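4. Setting up the Pringate vaccine fridge monitor

Welcome to the part we like best! By the end of this section your fridge will be sending readings to the Ikholm dashboard, and you can stop writing temperatures on the clipboard twice a day (keep the clipboard, though, you'll want it in step 9).

Before you begin, move any vaccine stock to a second fridge or a validated cool box. The door will be open on and off for a while.

You will need:
the Pringate logger and its probe
the glycol bottle, filled to the line
two AA batteries
your site code, printed on the delivery note

4.1 Fitting the probe

1. Stand the glycol bottle on the middle shelf, well away from the back wall and the fan.
2. Push the probe through the rubber cap until the tip is in the liquid but clear of the bottom.
3. Run the flat cable out on the hinge side of the door. It is thin enough for the seal to close over it, so there's no need to drill anything.
4. Close the door and slide a strip of paper along the seal. If it pulls out freely anywhere, move the cable a little and try again.

CAUTION: Never tape the probe to a vaccine box. Air and packaging warm up at different speeds and your readings will jump about.

4.2 Switching on

5. Fit the batteries and hold the side button until the screen lights up.
6. Choose "New site" and type in your site code. Codes from the February mailing are still good.
7. Wait for 16 readings to appear. They come one a minute, so this is a fine moment to put the kettle on.
8. Check that every reading sits between 2 °C and 8 °C. A new fridge may need a full day to settle — leave the stock where it is until it does.
9. Compare the screen with your old thermometer and write both figures on the clipboard sheet. Sign it and file it with your cold chain records.

NOTE: The logger holds 3,118 readings in its own memory. If your network goes down over a long weekend it will carry on storing them, and they all go across once the connection is back. We love this feature, and so do the surgeries that tried it first!

4.3 Setting the alarms

10. On the dashboard, open "Alarms" and add at least two phone numbers.
11. Set the delay to ten minutes, so that restocking the shelves doesn't wake anyone up.
12. Press "Test". Both phones should ring. If one stays silent, check the number for a missing zero and press "Test" again.

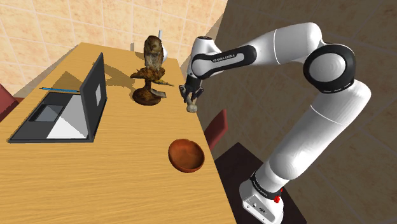 Fig. 7. Franka Emika arm and two-finger gripper at a wooden table (simulation).

4.4 If something looks wrong

Error 101: the probe isn't plugged in fully. Push it home until it clicks.
Blank screen: turn the batteries round.
Reading below 2 °C: treat the stock as possibly frozen. Put it in quarantine, label it "do not use", and ring your immunisation lead before you throw anything away.

Page last checked Thursday, April 5, 2018.

Related items
Moving stock safely with the Bloxham cool box
Leretti glycol bottles: filling and cleaning
Printing a monthly report from Ikholm
Changing the logger batteries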